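Ticket 1129 -- Lavandería, edificio Badawi
Abierto por: Latifa Benjelloun
Estado: reabierto (segunda vez)

La secadora Lurnance se para en el minuto 11 y muestra E26. El manual dedica a E26 una línea: "consulte el manual".
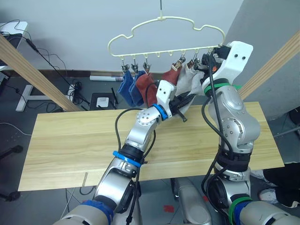 Limpié el filtro y reinicié. Se volvió a parar en el minuto 11; puntual, eso sí.

Respuesta de Vikas Ahuja (soporte): ¿ha probado a apagarla y encenderla?

Latifa: 2 veces. La segunda con cariño.
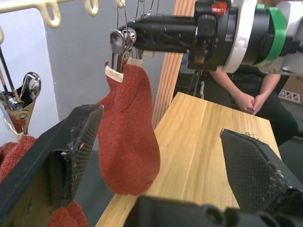

Calcetín rojo colgado de una pinza metálica.

Vikas: E26 suele ser la sonda de humedad. Mando a Abdelghani Tahiri.

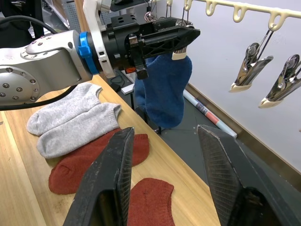 Abdelghani: sonda correcta. El tubo de salida estaba aplastado contra la pared -- enderezado. Ahora llega al minuto 29 y da E2.

Latifa: lo considero un ascenso.
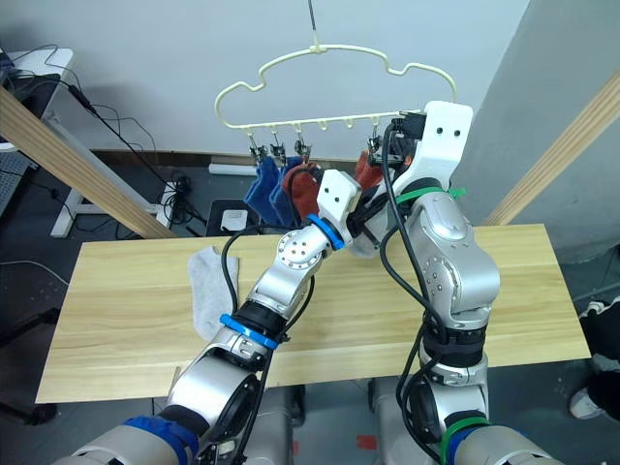 Percha de plástico color crema, con un calcetín rojo.

Vikas: E2 es el termostato. Pieza pedida a Skullholm, entrega en abril. Dejo el ticket abierto.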